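Home | Residents | Services | Forms | Contact

Darnmont Housing Office
Household Storage Units: Frequently Asked Questions

Who may rent a storage unit?
Any leaseholder at the Hurngate or Wornia buildings may apply. Each household is limited to one unit. There are 193 units in total, and applications are handled in the order received.

What does a unit cost?
The monthly charge is $46 and is added to the regular rent statement. A deposit of $38 is due when the key is issued.

What may not be stored?
Fuel, paint thinner, propane tanks, perishable food and live plants are not permitted. Tires may be stored if they are bagged. Items must remain at least five inches below the sprinkler heads.

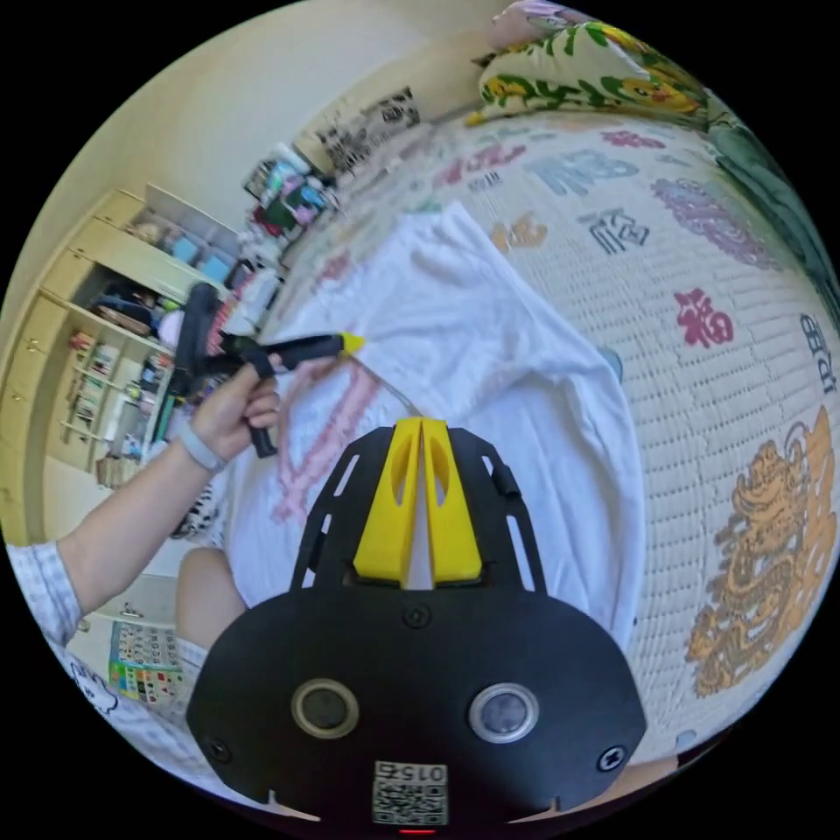 How do I give up a unit?
Submit Form S-2 to the office by the last business day of the month. The unit must be swept and the key returned before the deposit is released. Refunds are mailed to the address on the lease.

What if my key is lost?
Report the loss to Fadwa Mansour, Storage Coordinator, at the front desk. Photo identification is required for a replacement.

Are stored items insured?
No. Residents should check whether their renter's policy covers property kept outside the apartment.

Related pages
Bicycle Room Rules
Bulk Trash Pickup
Parking Permits for Karagiannis Court
April Rate Notice

Contact the Housing Office | © Darnmont Housing Office | Back to top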